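Corkell (robot learning method)

Corkell is a method for training robot arms in simulation so that they cope with surfaces they haven't seen before. It was worked out by Mitra Alipour and Thierry Mallet as part of the Lorkura project. Mainly used for pick and place. Sometimes called "texture swap training" in older notes, though that name covers other things too.

Background

Policies that work from a wrist view tend to latch on to the table. Change the table, policy fails. Earlier work at Lorkura dealt with this by adding noise to the picture, with mixed results. Alipour's idea was to leave the arm motion alone and re-render the same run over different surface patterns, then penalize the policy when its actions drift apart. Mallet wrote the renderer, Koivisto, wich is still the only one the method officially supports.

Method

Each run is recorded once and replayed over 12 surface patterns. Lighting is kept flat, no shadows cast by the arm in the default setup. Two losses: one for copying the recorded action, one for agreement between patterns. The second is switched on only after 5 passes over the data. Switching it on sooner makes the arm barely move, a known problem. Views come from the wrist, with the gripper fingers always in the picture.

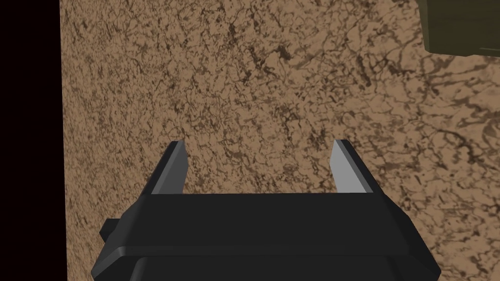

Simulated wrist views, marbled tan surface, gripper open.
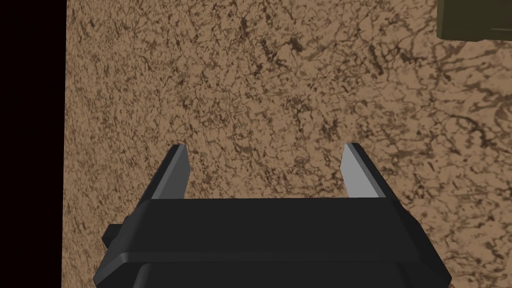 Gripper state is given to the policy as a separate number, not read from the picture. Mallet tried dropping it, the policy then closed to early on dark patterns. It was put back.

Results

On the Mustis task set, Corkell did better than the noise baseline on unseen patterns and slightly worse on the patterns used in training. The gap was largest for low flat items. Reflective surfaces were not tested. Transfer to a real arm was tried on 2 tasks only and is described as preliminary.

Criticism

Replay assumes the surface has no effect on the motion, so friction is left out entirely. Storage cost is also high. A lighter version that picks patterns at random per batch was added in March, no full comparison yet.

See also

Domain randomization
Imitation learning
Sim-to-real transfer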